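Foro Madera y Casa > Muebles con historia > Estanterías y librerías

Tema: Estantería china de nogal oscuro con baldas de listones, ¿cómo la vivís los que tenéis una?

celina_nowakowski
Mensajes: 109

¡Hola a todos! Llevo meses leyendo el foro sin escribir y por fin tengo algo que contar. Me he quedado con una estantería de estilo tradicional chino que estaba en la salita de lectura de la asociación Pillay, donde echo una mano con la biblioteca, y estoy como una niña con zapatos nuevos. Es de madera oscura, tono nogal, con montantes cuadrados bien gruesos, y casi todo lo que en una librería normal sería tablero en esta son listones. Pasa el aire, pasa la luz y pasa también el polvo, ya llegaremos a eso.

Lo que me enamoró fue el remate delantero de las baldas: un travesaño tallado con una fila de muescas redondeadas, como una ondita continua. Abajo tiene dos puertas de barrotes verticales con sus pomitos de latón (o de algo que se parece mucho al latón, no he rascado) y encima un cajoncito con otro pomo redondo que me tiene loca. En el cajón he metido los marcapáginas y las fichas de préstamo y caben justas.
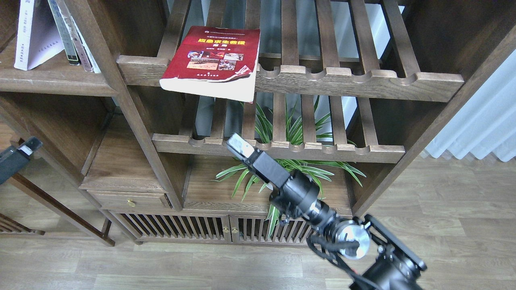 Total, que me surgen dudas y seguro que aquí hay quien sabe. La primera y más importante: los libros en las baldas de listones. En la balda maciza de arriba a la izquierda van de pie sin problema, se apoyan en el montante y tan contentos. Pero en las de listones los de tapa blanda se me van, se inclinan, y los finos acaban metiendo la esquina por el hueco. Tengo uno rojo de bolsillo grande, en chino, con el título en amarillo, que ya está gastado y rizado por el borde de abajo y no quiero que vaya a peor. ¿Ponéis algo debajo? ¿Tabla, fieltro, cristal?

La segunda: la cinta. Tengo una planta araña entre dos niveles y las hojas se cuelan por los listones hacia arriba. A mí me parece una preciosidad, de verdad, es lo que más me gusta del conjunto. Mi cuñada dice que voy a arruinar la madera con el riego. ¿Qué opináis?

Y la tercera, cómo se limpian las muescas sin volverse una loca.

¡Gracias por adelantado y perdonad el tocho!

tmolefe
Mensajes: 543

¡Bienvenida y qué envidia! Me encantan esos muebles. Yo tengo una prima hermana de la tuya, más baja y sin puertas, y al principio me pasó igual con los libros.

Mi solución: tablillas cortadas a medida que se apoyan encima de los listones, sin clavar ni pegar nada. Las pedí en el taller Bilar, les di las medidas de cada hueco menos 3 milímetros para que entraran sin forzar y las teñí yo en casa. Las retranqueo un poco para que no tapen el tallado de delante. Se quitan en un segundo, y cuando quiero poner cerámica o una planta dejo los listones a la vista.

Lo de la cinta, yo a favor. Pero plato debajo, siempre.

yolandi_m
Mensajes: 2.1xx (veterana)

Siento ser la aguafiestas pero tapar los listones en un mueble así me parece un crimen. ¡Si es lo bonito! Para libros ya hay librerías. Yo ahí pondría teteras, cuencos, alguna piedra, plantas, y los libros tumbados en montoncitos de dos o tres como mucho. Tumbados no se vencen y el lomo se lee igual.

El del borde rizado, tumbado y con otro más pesado encima una temporada. Con papel secante entre medias si le ha entrado humedad, que desde aquí no lo sé.

celina_nowakowski

Jajaja, Yolandi, te entiendo perfectamente, pero es que la salita ES de lectura, si quito los libros me echan. Lo de tumbarlos lo pruebo ya. El rojo lo tenía medio ladeado en el borde de delante con la portada mirando hacia arriba, porque quería que se viera: la cubierta lleva un mosaico de fotos de emergencias y siempre hay quien se para a preguntar.

Tomo nota también de las tablillas. ¿Qué grosor usaste, Thabiso?

tmolefe

Seis. Con menos se comban si cargas libros de arte. Y no me riñas, Yolandi, que las mías van teñidas del mismo tono y de frente ni se notan :)

yolandi_m

Se notan, Thabiso. Vi las fotos que subiste. Se notan.

Shireen Sibiya
Mensajes: 15

Hola, me meto por lo de la planta, que es lo mío. La cinta es agradecidísima y en ese sitio, con el aire pasando por todas partes, estará feliz. ¡Y las hojas saliendo entre los listones, qué maravilla! Yo tengo una en la cocina que ha hecho lo mismo con la rejilla de un escurreplatos viejo y no la muevo por nada del mundo.

El problema del riego tiene arreglo fácil. Sácala del mueble para regarla, en el fregadero, la dejas escurrir un buen rato y la devuelves cuando ya no gotee. Nada de regar con jarrita dentro de la estantería. El error típico es el plato de barro sin esmaltar, que transpira y te deja un cerco en la madera que no se va ni rezando. Plástico o cerámica esmaltada, y una base de corcho debajo.

Al sacarla, cuidado con las hojas que ya han pasado por los huecos. Hay que bajarlas una a una con la mano, con paciencia, si tiras del tiesto se parten por la mitad y luego se ponen marrones de punta a punta. Te lo digo con conocimiento de causa.

selorm_z
Mensajes: 877

Buen mueble. Discrepo con lo del corcho: guarda la humedad. Mejor cuatro topes de goma transparente pegados al plato para que corra el aire por debajo. Con baldas de listones tienes media batalla ganada, no le pongas una tapa.

Sobre la limpieza de las muescas: brocha de pintor de cerda suave, redonda, del tamaño del dedo gordo. En seco. La pasas de lado a lado siguiendo la onda y el polvo cae solo. Después, si quieres, un paño de algodón apenas humedecido. Nada de espráis abrillantadores. Dejan una película pegajosa justo en el fondo de cada muesca y al cabo de un año tienes una fila de lunares grises.

Para los barrotes de las puertas, un calcetín viejo metido en la mano. Subes y bajas, terminas en un momento.

Shireen Sibiya

Pues al corcho no me lo toques, Selorm, que llevo toda la vida con él. Si riegas fuera y la planta vuelve escurrida, ¿qué humedad va a guardar?

selorm_z

La del día que tengas prisa y no la escurras.

Shireen Sibiya

Vale, ese día existe. Te lo compro a medias.

celina_nowakowski

¡Pero qué gusto de foro! Lo del calcetín me ha hecho muchísima gracia y lo he hecho nada más leerlo. Funciona de maravilla - y el calcetín salió negro, qué vergüenza.

Una cosa más para Selorm. ¿Le doy cera? Me han hablado de la Plellton, la de color oscuro, y en la droguería solo tenían una incolora de Plarnetti. El acabado está bastante bien en general, pero en los cantos de los montantes, por donde se agarra la gente al agacharse, lo noto más mate.

selorm_z

Primero averigua qué lleva. Si es laca, la cera se queda encima sin hacer nada útil, y si un día quieres retocar te estorbará. Prueba en la parte de atrás de un montante, en un trocito escondido, con un bastoncillo y una gota de alcohol. Si se ablanda es goma laca. Si ni se inmuta, seguramente un barniz moderno, y entonces paño y a vivir.

De las dos que dices, la incolora. Las ceras con color en talla se acumulan en las esquinas y lo que era marrón bonito se vuelve betún.

yolandi_m

Suscribo lo de la cera incolora con las dos manos. Y a los pomos no les hagas nada. Ni limpiametales ni limón ni bicarbonato ni la receta de la abuela. El limpiametales chorrea a la madera y hace un halo claro alrededor que se ve desde la puerta. Además los pomos un poco apagados quedan mejor con el nogal oscuro.

tmolefe

En lo de los pomos discrepo. Yo los desatornillo, los limpio aparte, los seco y los vuelvo a poner. Relucientes quedan preciosos, sobre todo en puertas de barrotes, que tienen los pomos juntitos en el centro y hacen de broche. ¡Parecen un collar!

yolandi_m

Entre las tablillas y los pomos brillantes, Thabiso, lo tuyo ya es un mueble de catálogo.

tmolefe

Y a mucha honra.

celina_nowakowski

Me río sola delante del ordenador. Bueno, os cuento lo que he hecho esta tarde, que no me he podido aguantar.

Los libros que se vencían van ahora tumbados, en montones bajos, con los grandes abajo. El rojo está dentro de uno de esos montones con un tomo gordo encima, a ver si se le plancha el borde. En la balda maciza he dejado los de pie, el blanco, el verde grisáceo y el finito del lomo marrón, que se inclinan un poco hacia el montante pero no se caen. He probado con un sujetalibros y no me gustaba nada, así que fuera.

La cinta se queda donde está. La he sacado para regarla como decía Shireen, bajando las hojas de una en una (¡lo que tardé!), y la he vuelto a poner con un plato esmaltado y los topes de goma. Lo siento, Shireen, corcho no tenía. Las hojas están ahora un poco desmayadas y les cuesta volver a buscar los huecos, supongo que es cuestión de días.

Tablillas, de momento, una sola, para los cuentos infantiles, que son finísimos y se colaban todos. Pido la medida a Bilar y ya os diré.

Shireen Sibiya

Unos días, sí. No las metas tú a mano por los listones, déjalas que suban solas, que lo hacen buscando la luz. Y si echa hijuelos, córtalos y ponlos en un vasito de agua, que enraízan enseguida. En junio yo regalé tantos que los vecinos ya me esquivan.

yolandi_m

Una sola tablilla. Lo acepto como mal menor. ¿Y en las puertas de abajo qué guardas? Con barrotes se ve todo lo de dentro, yo en la mía puse una tela de lino por detrás, sujeta con una varilla, y quedó estupenda.

celina_nowakowski

Revistas viejas y la caja de las manualidades, un desastre. ¡El lino me lo apunto! ¿Crudo o más oscuro? Tengo un retal verde botella que me está llamando a gritos, pero con la planta justo encima no sé si será mucho verde junto.

tmolefe

Verde botella, sin dudarlo.

yolandi_m

Crudo.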